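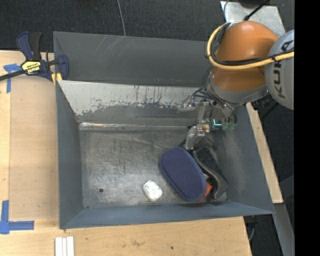 Print | E-mail this ticket

Bin cell 2: misses on pad picks at the right wall
Posted in September by the cell maintenance desk, Norkton site
Status: closed, one follow-up open
Equipment: KUKA arm, Setance soft-finger gripper, metal tote bin on wood bench
Software: Jiltgate pick planner

Reported problem

Night shift reports that the arm stops short on picks along the right side of the bin. Picks in the left half are fine. The oval pad is the worst item. The finger comes down next to the upper end of the pad, closes, and comes up with nothing. The planner then logs "grasp lost" and retries until it hits the limit of 5. Operator clears it by hand and it happens again when the next pad lands in the same area.

Last change before the fault: bin was taken off the bench for cleaning and put back the same day.

Log

7:40 a.m. Pulled the overnight log. 62 failed picks, nearly all on the right side of the floor. No drive faults, no collision stops. Air pressure normal the whole time.

8:05 a.m. Ran the arm to the check pose with the bin empty. Wrist level, no play at the collar. Fingers open and close evenly. Not a gripper problem so far.

8:20 a.m. Swapped the left finger for a new one anyway. Same result on the test pad. Put the old one back.

8:45 a.m. Checked the bin against the blue tape on the bench. Bin was off its marks. Clamp at the upper-left corner was tight on the rim, but the bar had been set with the bin already turned a little. At the far right corner the error comes to 20 mm, enough to put the finger beside the pad and not over it. At the clamp corner there is almost no error, so the left half kept working.

9:10 a.m. Loosened the clamp, squared the bin to the tape, tightened the clamp by hand. Pushed on the right wall to make sure it stayed put. It did.

9:25 a.m. Reran the bin calibration from the Jiltgate menu. First run failed. Planner could not find the back edge of the floor. The slope at the back is worn pale on its upper part, and the seam at the bottom shines, so the vision step was picking up the wrong line. Turned the bench lamp away from the back wall and set exposure down to 800. Second run passed.

9:50 a.m. Test load: the pad, the black curved part, the red-orange part and the small white block, all put toward the right side. Pad picked first try. Block picked first try. The red-orange part took two tries when it was wedged between the other two, which is normal for that part and was the case before this ticket.

10:30 a.m. Checked the cable loop over the arm while it was stopped. Yellow and black lines are bundled together where they cross the orange segment and the gray housing. No rubbing found on the jackets. Ties are good. Nothing changed.

11:15 a.m. Ran the cell on the normal mix until lunch. No "grasp lost" entries. Released to production.

Cause

Bin put back out of square after cleaning. The clamp held it in the wrong position.

Fix

Bin squared to tape, clamp reset, bin calibration redone with lower exposure.

For whoever takes the bin off next

Set the bin to the tape first and clamp second. Check both left corners and the near wall. Run the bin calibration every time, even if the bin looks like it went back where it was. If calibration fails on the back edge, move the lamp before you touch any other setting. Do not raise the retry limit to get through a shift.

Still open

Asked Frerichs for a price on a hard stop for the right side of the bench, so the bin can't turn on the clamp. Waiting on a reply. Also asked whether the back slope can be recoated matte. Leave exposure at 800 until that is settled.

Contact the maintenance desk | Copyright Norkton | Back to top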